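Cantero sheet set in sage: three months in

I bought the Cantero set in April after my old white sheets finally went at the corners, and I like it enough that I'm back to write a proper review. Mine is the queen in sage, a soft grayish green that goes with pretty much everything, and it cost me 50 dollars with the spring discount.

First thing, the feel. Lovely! It had that slightly stiff shop feel out of the bag, but two washes took care of it and now it's the softest thing I own. The pockets are 15 inches deep, so it goes over my thick mattress without a wrestling match – my last set used to ping off one corner around 3 a.m. 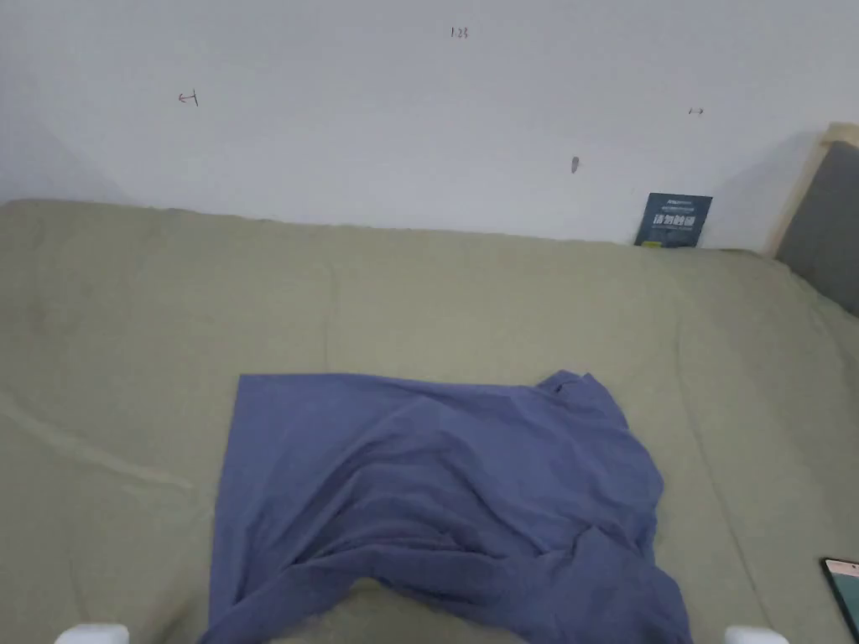

It does crease. If you want that smooth hotel look you'll need an iron or a lot more patience than I have. I pull it straight in the morning and live with the ripples, and I think a few wrinkles suit the color anyway.

My bed is also where I fold laundry, read and leave my phone, so the sheet gets plenty of daytime use too. No pilling so far, and the green hasn't faded even though I wash it every week. I did get one tea stain near the foot end, which came out with cold water and dish soap.

Two gripes. The pillowcases run a bit short for my pillows, and there's no label to tell you which side is the long one, so I sewed a bit of ribbon on mine. Neither would stop me from buying again – I've got my eye on a second set for the guest room.

Marijke Goossens, Trallcombe

29 people found this review helpful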